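Teaching a Two-Arm Robot to Set Up a Chessboard by Remote Control
Project report, Gadadus group
Feb 10, 2025

1. Purpose

Our group wanted to find out how well a person with little practice can guide two robot arms through a task that needs small, careful movements. We chose setting up a chess set. The pieces are narrow, they differ in height, and they have to end up on the right squares. The recordings are meant to train a control program later on, and that part is not covered in this report.

2. Method

The operator moves a pair of hand-held leader arms and the two arms at the table copy the motion. We call this setup Keogh in our notes. Each recording, or episode, stores the joint positions together with the camera video. White pieces begin on a tray next to the board and are moved one at a time. An episode ends when the operator presses the foot switch.

We planned 100 episodes. The operators changed after every 10 episodes so that tired hands would not affect the results too much. Before being allowed to record, each operator did six practice runs, which were deleted afterward.

The wrist view is used for the last part of each move, and the fixed view for planning the reach.
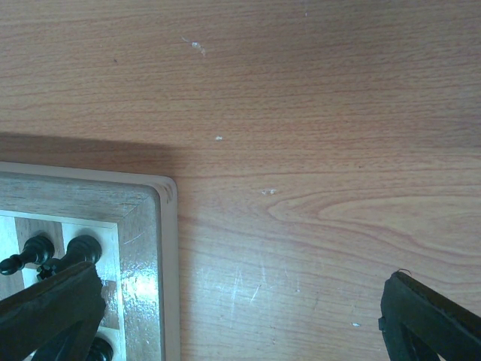
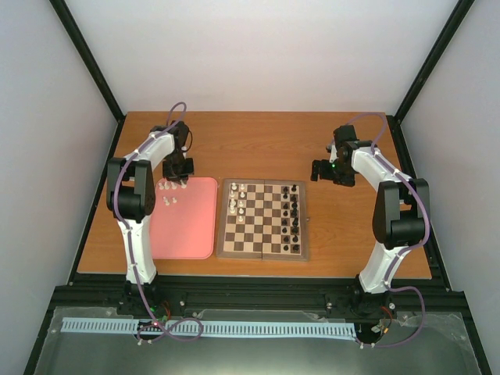
3. Problems during recording

Most of the trouble came from the grip. An operator who closed the fingers too high on a pawn would often tip it when letting go. Gripping lower worked better but left less room beside neighboring pieces. We ended up asking operators to fill the back row of squares before the row in front of it.

Delay was the second problem. In August the motion of the arms lagged behind the leader arms enough that people overshot the square and had to correct. We moved the video recording to a second computer and the delay was no longer noticeable to the operators.

Glare on the board also made some squares hard to tell apart in the wrist video. We have not solved this. Lowering the room lights helped with the glare but made the dark pieces harder to see.

4. What we kept

Episodes where a piece fell over were kept if the operator picked it up again with the arm. Episodes where someone reached in by hand were thrown out. Small corrections were left in, as the program will need to see how to recover from a bad placement.

5. Next steps

The next set of recordings will use both arms in the same episode with a handover between them. File names will follow the Natard format, with the operator number first and the episode number last.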